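About Graltenwood

Graltenwood builds and tests robot arms and hands for work in ordinary homes. We started in one rented room and now have 2426 square feet, with a full practice kitchen and a workshop next door. The control software, Comari, is written by our own team.

Visits and open days

We open the building to visitors every March, and small groups can ask for a demonstration at other times of the year. At the last open day we had around 345 guests, many of them from local schools. The kitchen is the most popular stop. Visitors stand by the counter while an operator explains the task and answers questions – the dishes and the sink come up most often. Groups then move on to the workshop, where they can handle spare fingers and joints and try the Comari controls for themselves.

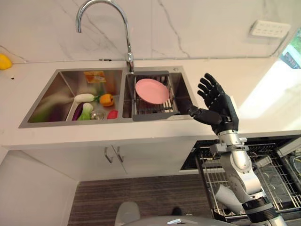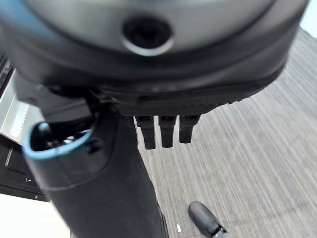
Demonstration visit at Graltenwood. First picture: five-fingered hand at the kitchen sink. Second: black gripper fingers, seen close up.

A demonstration lasts under an hour and is free for schools. Groups of more than 12 are split in two. Children must come with an adult, and bags can be left at the front desk.

Our partners

Beltrán supplies our motors and cables. Skiltevham lends us meeting space for larger groups and runs the booking desk on open days.

Page last updated August 22, 2019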